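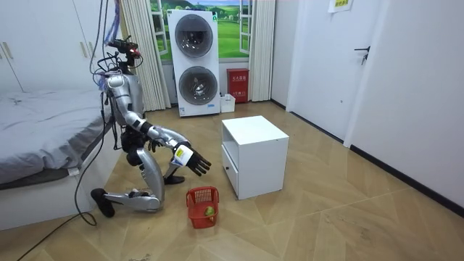

Bedroom side: bed, white cabinet, red basket on the floor.

10/10/2026 – bedroom tidy, Endthorpe room

- Basket stays on the floor to the left of the cabinet. Green item goes in the basket between runs, not on the bed.
- Cabinet: open shelf on top, drawer under it. Fasil wants the drawer knob tightened before April. I have the small screwdriver.
- Gray sheet rumples along the edge every time. Pull it straight before starting – Yasir Gilani has the spare.
- Measured 600 from bed base to cabinet, want 726. Move cabinet, re-tape floor.

Shelf contents still undecided. Ask Minhas for the list, order no. 2052.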